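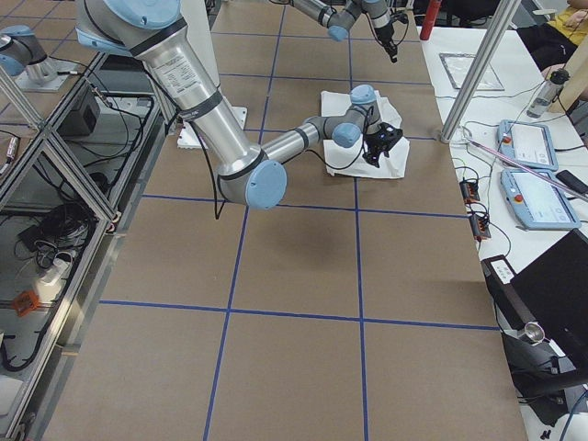
What's the difference between eau de toilette and eau de parfum, and is the dearer one worth it? Eau de parfum has more perfume oil in it and less alcohol, so it usually hangs about longer on skin, and I think it's worth paying for if you wear the same scent all day and not worth it if you like to swap at lunchtime.

I get asked that one more than anything else, so now it's pinned and I can go back to rambling about what I've been wearing.

Which this week is Graneck Vetiver. Bought the 28 ml travel bottle at the airport shop in June, didn't open it until the holiday was over, and have been kicking myself ever since because it would have been perfect in the heat. Grassy, a bit salty, and then a lovely dry woody thing that sticks to your collar.

The big bottle is £58, the same as I paid for my winter coat in the sales, so I'm going to finish the little one first and see if I'm still keen.

(I'm already keen. I've had the page open on my phone all morning.)

Someone wanted to know if it's "for him". The box says for him. The box can say what it likes! My sister tried it at dinner and it went almost sweet on her, like the inside of a pear. On me it's all roots and soil. Try it on your own arm before you decide anything.

And please don't rub your wrists together. I know, everyone's mum did it. Just spray and leave it alone for a bit while you make the tea.

Right, the Dulgate rose. I wanted to love this one so much. Gorgeous heavy bottle, a cap that shuts with a proper click, and then the first spray is pure hand soap. Nice hand soap, the sort you get in a hotel with robes, but still.

Give it an hour though and it does calm down. There's a bit of pepper under the rose and something a little smoky, and I caught myself sniffing my own sleeve on the bus. So I'm not sending it back - but I wouldn't buy it without trying it first.

To the person who said they can't smell their perfume after twenty minutes and thinks they've been sold a dud: your nose has probably just got used to it. Ask someone else before you put more on. I once topped up 2 times on a train to Leeds and a man moved seats.

If it really has vanished, try it over a plain unscented moisturiser. Dry skin seems to eat perfume, mine does anyway, especially once the heating's on. Or spray your scarf. Test a hidden corner first if the scarf is pale, some of the darker juices leave a yellow mark and I've a cream one that will never be the same.

Hauksdóttir next, as promised. I've only got the discovery set, little vials with stoppers instead of sprays, and I've spilt one on the bathroom shelf already. The shelf smells incredible.

My favourite of the set is the one with birch and cold tea. It's quiet. You won't fill a room with it, and anyone who wants to be noticed coming up the stairs will be disappointed, but for sitting at a desk near other people it's exactly right. The liquorice one gave me a headache so that's gone to a friend who eats the stuff by the bag.

Storage, because it came up again after my last thread: not the bathroom (I know, see above, do as I say) and not the windowsill. Mine live in a drawer with my jumpers. The boxes are ugly but I keep them on for the expensive ones.

I do have one bottle that went off. An old Terkonitz amber, a present, sat in full sun for years because I liked the colour of the glass. Smells of nail varnish for the first minute and then, weirdly, still quite nice. I wear it to do the garden.

If anyone knows whether Terkonitz still make that amber, or whether the new one with the gold label is the same thing under a different name, please shout. I asked at the counter and got two different answers from two very nice people.

Next up I want to do oranges and lemons, all the sharp fizzy stuff, before it gets properly cold. Tell me your favourites, cheap ones especially. I've got a drawer with a gap in it where the liquorice used to be.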